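About Cludton Racing

Cludton Racing is a small single-seater team based on the Grernthorpe trading estate. We run cars in national junior championships and prepare customer cars for club and historic events. The team was started by Jeanie Tennant, who had spent most of her working life as a race mechanic and wanted to run cars her own way.

The first season was one car, one driver and a borrowed trailer. We finished every race that year and won none of them. The next season we ran two cars and took a first podium in the wet, and a customer who saw that race is still with us.

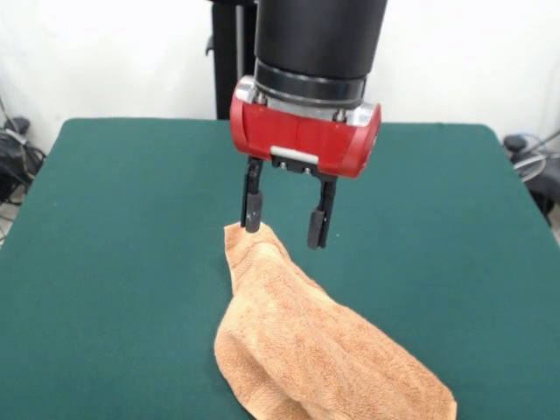 Photo: Nouhaila Nasr / Cludton Racing

Today we run 4 cars across two championships. To date the team has entered 114 races. Results are listed by season on the Results page, including the bad ones.

What we do

Most of our drivers come to us from karting. They usually have good race craft and very little idea of how a car is set up, so the first few test days are spent on tire pressures, brake bias and learning to describe what the car is doing. We don't put a new driver into a race until the engineer and the driver both agree it is time. 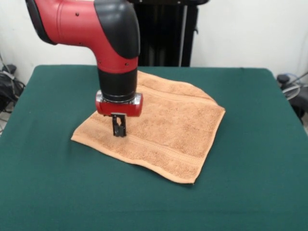 After that the program depends on budget. Some families want a full season with testing between rounds. Others want a handful of races to see how it goes – we are happy to quote for either, and we will tell you if we think the money would be better spent on another year in karts.

Customer preparation is the other half of the business. We strip and rebuild gearboxes, set up dampers, corner-weight cars and look after them at the track. Engines are sent out to Rultero, who have built ours from the beginning.

The workshop

We moved into our current unit when the old one got too small for the transporter. It has 930 square meters of floor space, with a separate gearbox room and a meeting room upstairs where we go through data with drivers. Fawzy, the damper specialist, rents the unit next door, and that saves us a lot of driving.

The people

Jeanie Tennant is team principal and still does the final check on each car before it leaves. Nouhaila Nasr is chief engineer. She joined as a data engineer and now runs both championship programs.

Visits and work experience

Drivers and parents can visit by appointment on weekdays outside race weeks. Work experience places for students open in June – please apply by email with a short letter.

Page last updated Saturday, May 2, 2026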